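Notebook — sorting bench, bins 1 and 2
Saturday, 10:40

Start-of-day check of the gray bins before the next batch of mixed small goods goes in.
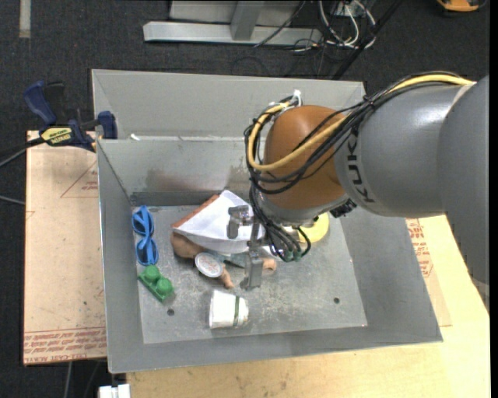 Floor wear first. The scratches in the front bin are cosmetic as far as I can tell by fingernail; none of them catches. The brown stain low on the back wall is the one to watch. Wiped it with the Pesonen cleaner and a gray pad, two passes, no change in color. Marked the outline in pencil so we can compare in March.

The two holes in the floor stay open for now. Baltazar wants them plugged, I would like to keep them for draining after washdown. Anything thinner than a pencil can end up under the bin, so pens and loose screws go in a tray first.

Blue glasses: keep them in the set. They lie differently every time they are dropped in and tend to settle against a wall, where they are hard to get under. Log them as eyewear, one piece, no case. The earlier sheet had them under toys, which put the weight total off by 76 g when Mahsa added up the category.

Batch weight by the Orngate scale: 1,061 g, tared with the liner out. Limit for this bin is 400 g per item, nothing close to that today.

To do:
— pick scraps off the rims before weighing
— new labels for both bins, Jornus stock, the matte kind
— ask Teltinitz for a price on 4 replacement bins, same depth, coated floor if they have it
— Mahsa to correct the category sheet and reprint

Rear bin not weighed yet. Will do it after lunch with the same tare.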